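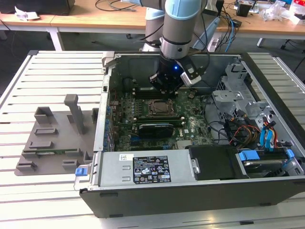 Willitz, June

3.2 Condition of the opened tower and the work surface

Cover off, case on its side, no parts pulled yet (Fig. 2). The tower is a Dell going by the logo on the board. Black shell, grey frame inside. CPU socket empty, retention bracket still in place - so this one goes in the "incomplete" group for the tally in Section 4. Graphics card seated in the long slot, hard drive in its bay at the bottom right.

Figure 2. Opened desktop tower on the slatted bench, unit 1641. Graphics card and hard drive in place, CPU socket empty.

Main obstacle in this unit is cabling, same as Bite and Lepik noted in the Sodoven batch. Power leads (red, yellow, black, orange) spill over the lower right and the loose wiring partly covers the drive cage. Any strip-down order that starts with the drive has to deal with them first. We went with cables, then drive, then card. Essien prefers card first and may well be right for smaller cases, we didnt test that.

Colour helps more than we expected. Blue tabs at the drive bay, blue latch on the power supply - a new sorter finds these without the sheet. Labels are less use. Print is small and the barcode sticker was not logged at Ilville, so no purchase date for this unit.
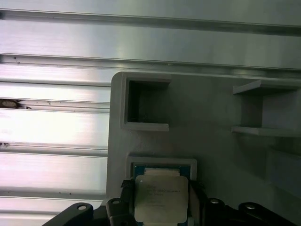 Bench is grooved aluminium. Good for clamping and for keeping a case square, bad for screws, which roll into the channels and stay there. Grit collects too. Channels to be brushed out every Wednesday, and before any unit where fasteners are weighed. Siliņa's earlier weights were taken on a flat mat and should not be compared direclty with ours.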